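Search this site Search Advanced

4. Good practice at the table

4.1 Setting and clearing the work surface

Most of the rules we follow at Drirska grew out of ordinary tabletop tasks, and we would like to set them down with some patience, as newcomers tend to hurry through this part. The Nuvell guidelines, which we adopted in April, ask that every object be placed before the arms are brought down, and that both grippers wait well above the tallest thing on the table. We measure that height from the rim of a cup when there is one - a dish sits so low that it makes a poor guide.
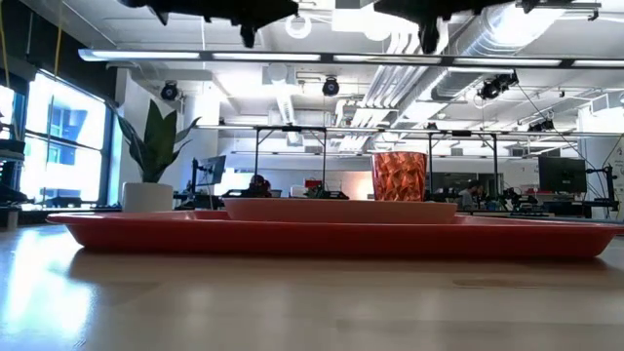 Figure 1. Cup and dish on the red tray, with both grippers overhead.

We also ask that the person who set the table step back and say so out loud. It feels a little silly for the first day or two, and then it becomes as natural as holding a door for someone. The rule matters most in a shared room, where colleagues are busy at their own desks and would quite reasonably rather look at their own screens than at our table.

4.2 Flat and shiny objects

Cutlery deserves a few words of its own. A fork lies so close to the wood that the fingertips must come nearly down to the surface, and the Woo checklist therefore calls for a slow approach over the last 25 millimeters. Polished metal is also hard on the wrist camera, so operators should look at the view from the gripper before they start and turn the fork a little if the tines are washed out.

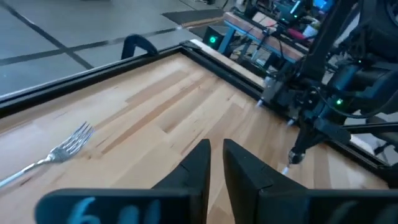

Figure 2. Wrist view over the tabletop: fork at left, the other arm at right.

When two arms share one surface, only one may move below cup height at a time. We were rather fond of letting both work together, and gave it up with some regret after the Furnon trials. Of the 2477 runs logged there, the 3 we had to stop by hand all began with both arms low.

Comments (2)

tabletop_fan: Lovely clear section, thank you! Do you lower the approach speed for spoons too, or only for forks?

gripnotes: We tried the speaking-out-loud rule in our lab and it stuck right away - the interns like it more than we do.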